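Ticket 2287: marker tracking drops out on the left hand-held gripper
Opened by: Ferenc Kovács
Status: open, waiting on parts

Right, picking this one up again as I've finally had a proper go at comparing the two camera set-ups (old Vurnar lens against the new Tometti wide one). Short version: the Tometti is much nicer to work with but it hasn't cured the dropouts, sorry!

What I see is the same as in ticket 2474. I calibrate both hand-held grippers, everything's green, I start a run, and a bit later the left one loses its pose and jumps sideways. The right one is solid as a rock. Swapped the cables over, no change. Swapped the controllers over (Paredes box on the left, Lunitz on the right) and the fault stayed on the left, so I'm happy to let both boxes off the hook.

Update, 6/18/24

Did six runs with each lens, same cloth-folding job, same table. Log from the worst one:

WARN left_pose: marker lost, frame 163
WARN left_pose: marker found, offset too large
ERROR left_pose: run rejected

With the Vurnar I lost four runs out of the six, with the Tometti only two, so that's something. The wide lens keeps the other gripper in view a lot longer when I reach across. I did wonder about the ceiling lights bouncing off the glass, so I turned exposure down a notch and tried again, and the picture went murky but the log looked just the same.

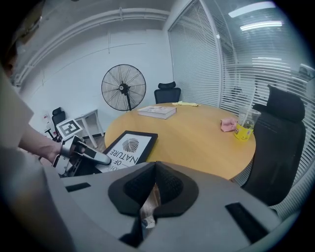
My money's on the marker mount now. There's a tiny bit of play in it if you wiggle it with a thumb, and I reckon that's enough to upset the offset check. I've taped it down for the time being (I know, I know) and asked for a fresh mount from stores.

Could someone with the Tometti firmware notes tell me whether auto exposure can be locked per run? I can't find it in the menu anywhere. I'll leave the Vurnar lens in the drawer and keep the Lunitz box on the right until the mount turns up, then redo the six runs and post the logs on this ticket.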